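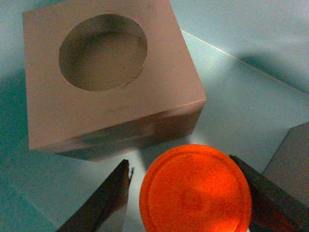

Home | Visit | What's On | News | Contact

Poscombe Mill Museum opens its doors after dark

11 Aug 2019

Poscombe Mill Museum is starting a monthly run of evening openings, and we can't wait to show people the old place by lamplight! The first will be held in December, with music in the grain loft, hot soup in the yard room and short talks by our guides on the millers who lived and worked on site. 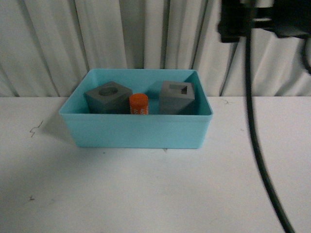 Issue 47

Each evening has room for 40 visitors, so there will be plenty of time to stop and chat. Tickets are free for anyone aged 18 or under.

"We've wanted to do this for years," said museum manager Manju Malhotra. "The mill feels completely different at night – you hear the water before you see it, and people start telling you their own family stories."

Ylva Sundqvist, who leads the guides, has been reading the miller's letters for her opening talk.

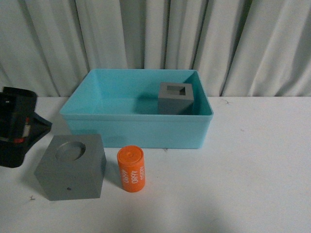
She has picked out her favourites (including a very cross one about a missing goose) and will read them aloud beside the wheel.

Booking opens next month at the museum desk.

Recent news
Meet our new learning officer, Njål Viklund
Rustad family papers come home
Spring walks: the Isau path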